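Bench notebook, two-arm cell, equipment planning for next year
24 March 2019 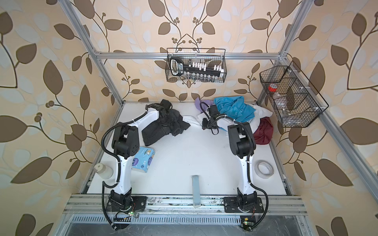 Odholm's reply came in this morning and says that if we want the second cell at the same price as the first, the order has to be in before the end of the month, and that grippers are now quoted separately from the arms. So there goes the nice round number I had been carrying around in my head all winter! I am putting everything down here while I still have the quote open, so whoever picks up the spreadsheet next can follow how I got where I got.

What we want, in plain words: one more enclosure like this one, with two arms on a shared rail and a white tabletop, so that the garment work can go on in one cell while the other is being fiddled with. At the moment any change to the wiring or the rail stops everything, and I have lost more afternoons to that than I care to add up.

Extrusion first. Baumgart wants 569 for the frame kit, cut to length, brackets included. Sirnis is cheaper on the bars alone but charges for each cut, and by the time I had gone through the drawing (posts, top bar, the side pieces, the rail at the front) the two were close enough that I would sooner have one box arrive with everything in it. Delivery from Baumgart is 22 working days. I have asked whether the front rail can come in a heavier profile. Ours is scuffed and marked up by now, and with both arms bolted to it I would like something stiffer under them next time.

Gripper fingers. I had left these out of the November budget completely, my fault. Cloth is kinder to them than the hard parts were, but we still go through them, and a set from Lutum is 205. I have put in two sets for each cell and crossed my fingers about the rest. If somebody wants to try printing our own again, please do, only write down the material this time, as I could not find it anywhere in the old pages.

Small stuff that never makes it into a budget and always should: cable, more of the corrugated conduit, masking tape, spare boards for the front of the rail, wire baskets to hang on the posts. The baskets have been the best cheap thing we ever bought, and I would take two more tomorrow. I put 30 down for those and will probably be told it is too little.

Wallpaper for the walls. I know, I know, but I do want a different pattern in the second cell, something plainer than the big brown leaves, so that we have two backgrounds to compare. One roll should do it if we are careful at the corners.

Garments we have. Today it is the turquoise one, the white, the lavender and the maroon, plus the dark gray over on the left. I would like a few heavier things in the mix before we settle on finger pads, maybe a sweatshirt or a towel, and those can come out of anybody's closet.

Still open:
Does the Odholm price include the base plates? The quote says "mounting hardware" and leaves it there.
Can the second cell share the power supply on this bench or do we need to budget for another?
Where does it go? The spot by the window is the obvious one, but the light changes all day long over there.
Ask Lutum about a price for four sets.

Arms are by far the biggest line, so base plates first, then the rest of the list.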